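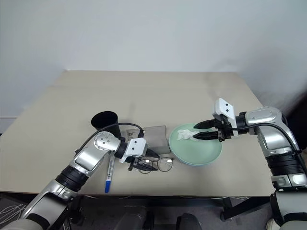
Support > Home & Desk > Surfaces > Ticket 437

Marker ghosting on beige tabletop, Kuvov desk cleaner
Opened by: Lindalva Medeiros
Status: solved

Hi all! I love this table and use it for everything — notes, snacks, crafts — but I have a grayish smudge toward the back that won't budge. I suspect my blue whiteboard marker. So far I've tried a damp tissue (it shredded) and two rounds of Kuvov at normal strength. The smudge got lighter the first time and then stayed put. The top is a bit scuffed already, so I don't want to go at it with anything rough.

Reply, 9:40 a.m.
Great write-up, thanks! Please clear that end of the table first. Then draw over a small corner of the smudge with the same marker, wait ten seconds and wipe with a dry cloth. Fresh ink often lifts old ink. Tell us how the corner looks before you do the rest.

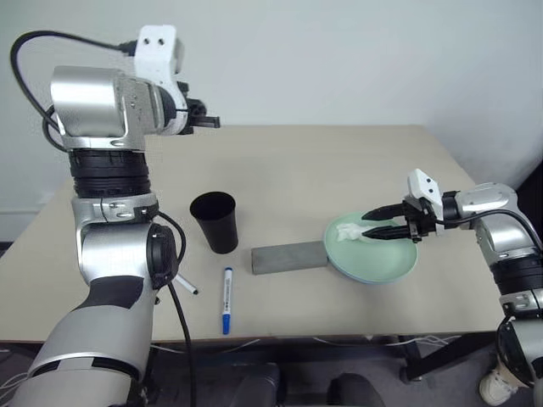
Update, 11:15 a.m.
The corner came up so well! I did the whole patch in three passes and most of the gray is gone. There's a faint shadow left if I crouch down and look across it. I also moved the marker to just in front of the cup, cap toward me, so it can't roll around under my sleeve again.

Reply, 1:05 p.m.
Wonderful! For the shadow, mix one capful of Kuvov into 570 ml of warm water, lay a soft cloth on the spot for five minutes, then rinse and dry. 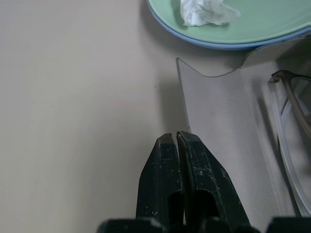 Can I leave the cloth on overnight if the shadow is stubborn?
Five minutes at a time is the limit, and you can repeat it the next day. A longer soak may lift the edge along a seam.

Update, 4:30 p.m.
One soak and it's gone. So happy with this, please close!

Recent tickets
402: Flutov tray sticks to painted shelf
Hermans dry-erase ink on a cotton cuff
Gerkum plate rim stained by tea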